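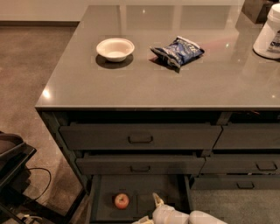
Jakness Island with Drawers, charcoal and grey
Product no. 166-2

The Jakness is a large kitchen island for homes where the bench must do many jobs. It has a smooth grey top with a glossy finish and dark charcoal-grey drawers in two columns, with small recessed handles. Nothing sticks out to catch your clothes when you walk past.

The glossy top reflects the ceiling lights, so please think about this if your lamps are very strong. Customers who prefer less shine can ask for the Cuesta top in matte, same colour and same price.
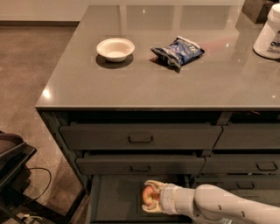 Jakness island, glossy grey top, with a bottom drawer open.

Good to know
Drawers: soft closing, can be taken out for cleaning
Load: up to 400 N for each bottom drawer
Assembly: 2 persons, not included in the price
Warranty: 2 years on runners and handles
Made by: Pokbridge

Care: wipe the top with a soft cloth and a little dish soap, then dry it. Do not use powder cleaners. Crumbs inside the recessed handles come out easily with a dry brush.

The island is on display in our Vumbridge showroom. For colour samples or delivery outside the city, please write to Candela Garrido. Orders with the matte top are delivered from June.

Page updated December 12, 2018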